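Abschnitt 5: Die Vorführung am Besuchertag

Wenn Sie bis hierher gekommen sind, sind die Handgreifer geladen, die Speicherkarten eingelegt und die Probeaufnahme aus Abschnitt 4 ist geprüft. Jetzt kommt der Teil, auf den wir uns jedes Mal am meisten freuen: Gäste stehen im Raum, und Sie zeigen ihnen, wie mit zwei Greifern in den Händen Bewegungen aufgenommen werden, die später ein Roboterarm lernen soll. Planen Sie für jede Gruppe ruhig etwas Luft ein — die Leute wollen fragen, und sie sollen auch fragen dürfen.

5.1 Fläche vorbereiten

1. Legen Sie die kleinen Gegenstände bereit: Tuben, Päckchen, Schachteln, leere Tüten. Es darf gern aussehen wie bei Ihnen daheim.
2. Rücken Sie alles so zusammen, dass vor der Gruppe eine Handbreit Platz bleibt.
3. Schalten Sie beide Greifer ein und warten Sie auf den langen Signalton.
4. Starten Sie in der Drovby-Software eine neue Sitzung und tragen Sie als Ort »Kamthorpe, Besuchertag« ein.

Hinweis: Eine Sitzung fasst bis zu 400 Aufnahmen. Für einen Nachmittag reicht das bequem.

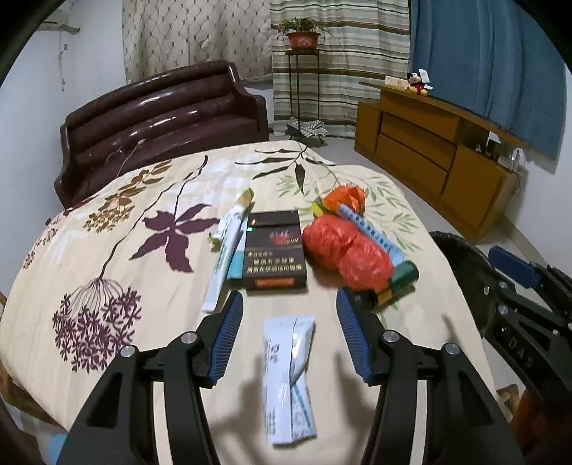

5.2 Der erste Griff

Anfassen ist bei unseren Besuchern immer der Moment, in dem es still wird, und deshalb lohnt es sich, ihn langsam anzugehen. Öffnen Sie den Greifer und führen Sie ihn von vorn heran, bis der Gegenstand zwischen den beiden Backen liegt, so wie hier das weiße Tütchen oder die weiche Tube mit dem blauen Aufdruck. Die übrigen Sachen liegen dahinter beisammen, Zahnpastatube, Schachtel und Plastiktüten, und für den Anfang nimmt man am besten das, was einem am nächsten ist. Ein bunt bedruckter Stoff mit großen Blättern darunter ist als Unterlage durchaus erlaubt.

1. Halten Sie den geöffneten Greifer einen Atemzug lang ruhig.
2. Schließen Sie die Backen gleichmäßig, ohne zu rucken.
3. Heben Sie den Gegenstand an und sagen Sie laut »Griff«, damit die zweite Person am Rechner die Marke setzen kann.

Vorsicht: Finger bitte nie zwischen die Backen halten, auch nicht zum Spaß. Kinder führen den Greifer nur gemeinsam mit einem Erwachsenen.

5.3 Halten und zeigen

Demetrio Tejada, von dem der größte Teil dieses Ablaufs stammt, hat uns für die Vorführungen im Haus Indwood eine kleine Pause ans Herz gelegt, und wir haben sie sehr gern übernommen. Nach dem Anheben wird der Gegenstand kurz in der Luft gehalten, sodass auch die hinterste Reihe etwas davon hat.

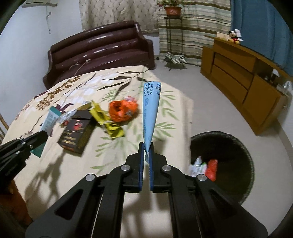

Flache Verpackungen sind dafür besonders dankbar, und man kommt darüber leicht mit den Gästen ins Gespräch. Das hellblaue Päckchen steht aufrecht in den Spitzen der Backen, gefasst am schmalen unteren Ende, während der breite Teil oben frei bleibt und man sogar den Datumsaufdruck erkennt. Der zweite Greifer wartet derweil seitlich über der grün-weißen Tube. Lassen Sie die Besucher ruhig raten, wohin das Päckchen als Nächstes soll — meistens ruft jemand sofort »in den Eimer!«.

1. Halten Sie den Gegenstand, bis die Person am Rechner nickt.
2. Führen Sie ihn zum Ziel und öffnen Sie die Backen erst dort.
3. Beenden Sie die Aufnahme mit der Taste am Griff.

Hinweis: Fällt etwas herunter, brechen Sie bitte nicht ab. Heben Sie es mit dem Greifer wieder auf und vermerken Sie »Fehlgriff« im Sandhu-Protokoll.

5.4 Gäste selbst greifen lassen

Übergeben Sie den Greifer am Handgriff und bleiben Sie daneben stehen. Wer zum ersten Mal greift, drückt fast immer zu fest, das gibt sich nach zwei oder drei Versuchen. Aufnahmen von Gästen speichern Sie bitte im Ordner »Besuch«. Wie Sie diese Aufnahmen nach der Veranstaltung sichern, lesen Sie in Abschnitt 6.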